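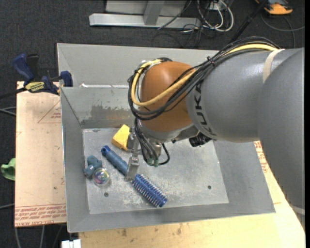
News Business Schools Events Contact

News > Business > Equipment and Planning

Whitlock workshop weighs the cost of a second picking cell

The folks at Pindari, the small sorting and packing outfit out on the Justton road, have spent a good part of October with their sleeves rolled up over a spreadsheet, and anybody who has ever tried to budget for a robot arm will feel for them. The question is a simple one to ask: should the shop add a second picking cell next spring, or put the money into making the first one better?

The first cell has an orange and gray KUKA arm that reaches into a metal bin and goes after mixed small items - a brush, a yellow block, a clear ball with swirls of color in it, that kind of thing. The bin is held with a clamp among light wooden boards, and its floor has picked up plenty of scratches. The shop likes it that way for now, as boards and clamps can be moved in an afternoon and a welded stand can't.

What has surprised the planners, they say, is how little of the worry is over the arm itself. It's the smaller lines that keep growing. A set of replacement gripper fingers has been quoted at $686, and the shop would like a spare set on the shelf for each cell. Cable runs and ties come to $185. A proper stand for the bin, made to order by Tendodden, would be $2,915, and that price is good only through the end of the year, so a decision on that piece can't wait as long as the rest.

There are 2 plans on the table. One buys the stand and the spare fingers now and leaves the second cell for another budget. The other holds everything back and looks for a used arm, with the boards and clamps carrying on as they are in the meantime. Opinion in the shop is pretty evenly divided, and it's a friendly sort of division, with a good deal of talk over coffee and more than one sketch taped up by the door!

Neighbors who have asked whether new equipment would mean more trucks on the Justton road can rest easy - neither plan changes deliveries, and the building stays the size it is.

Pindari expects to settle on the stand first and will take up the used arm question after the holidays. Other Whitlock businesses pricing similar equipment are welcome to stop in and compare quotes any weekday morning before 11.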